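27 January 2026

# Small repairs belong in the tenancy agreement

Most tenancy agreements are precise about rent and vague about upkeep. The tenant must keep the property "in good order", the landlord must carry out repairs "within a reasonable time", and the two parties are left to discover what these phrases mean when a tap begins to drip. It is the view of this association that the present wording serves neither side well, and that a short schedule of minor repairs should be attached to every new agreement from March.

The case rests partly on our own records. Of the 108 disputes brought to the Lindis advice desk last year, 50 concerned work that would have taken a competent person less than an hour. These were loose hinges, worn seals, blocked vents and failed light fittings. Few of the people involved disputed that the work was needed. They disputed whose duty it was, and in 23 cases the argument lasted longer than a month.

Landlords have told us that a schedule would invite tenants to report every scratch. We take the objection seriously, but the experience of the Tapsell estate does not support it. A schedule has been in use there for 2 years, and the number of reports has fallen slightly. Tenants who know that a washer is theirs to replace tend to replace it. Those who know that it is not will say so early, before the floor beneath is damaged.

A second objection is that tenants vary in skill and in health, and that some cannot be expected to climb a ladder or handle tools.
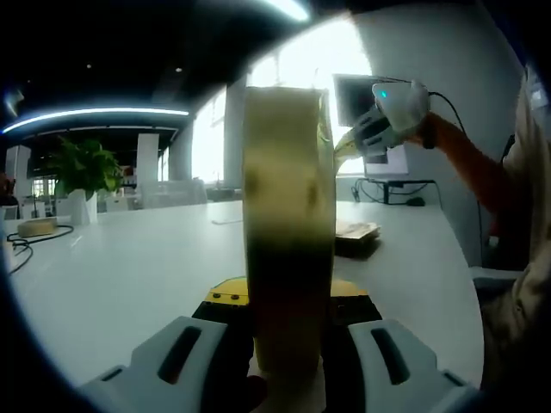
The draft prepared by Boyang Ren answers this by allowing any tenant to pass a listed task back to the landlord in writing, at a fixed charge agreed when the tenancy begins. The charge would be waived for those who are unable to do the work through age or illness. We would prefer that the waiver be wider, and have said so in our response, but the principle is sound.

There remains the matter of cost. Agents at Drevero have suggested that drawing up a schedule would add about an hour to the preparation of each agreement. That is a modest sum of labour, and it would be spent once. The association therefore asks its members to adopt the draft in full, and to send any proposed changes to the list of tasks before the text is settled.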